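Simulated Practice for a Coffee-Making Arm: What We Can and Can't Claim
Kiri Fairweather and Rhys Baxter, Tinuvberg project group, August 19, 2021

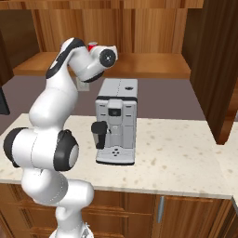
Figure 1. Simulated kitchen with the white arm and the coffee machine on the counter.

Our group was asked whether an arm trained only in simulation could learn to work a coffee machine. The club's earlier report said yes. We are less sure, and most of this report explains why.

The task was kept small. The arm starts near the machine, reaches for the black handle to the left of the spout, closes on it and holds for two seconds. There is no cup and no coffee. Driss El Ouafi wanted to add both, but we could not agree on how to fake the liquid, so we left it out.

We trained for 2000 episodes on the club computer and then ran 200 test episodes with the start position shifted a little each time. The arm held the handle in 239 of the last 500 training episodes. In testing it managed 26 of 200. That is a big drop, and we think the arm mostly learned one path to one spot. When we moved the machine to the right by the width of its drip tray, it kept reaching for the old place.

The scoring also helped us more than it should have. Our first script counted any touch on the handle as a grasp – even a knock from the side of the wrist. Kiri Rakena spotted this while replaying saved runs, and we threw out every number from before the fix.

The kitchen looks good. The wood has grain and the counter has speckles, and visitors to our demo liked it. None of that went into training, which used joint angles and the handle position read straight from the simulator. A real arm would have to find the handle by itself, and we did not test that at all. We also guessed the friction values.

Noeline Kerslake, our adviser, suggested moving the machine at the start of every training episode. We set this up in the last week – it runs, but training was too short to report. The next group should start there and leave the scoring script alone until they have watched some replays.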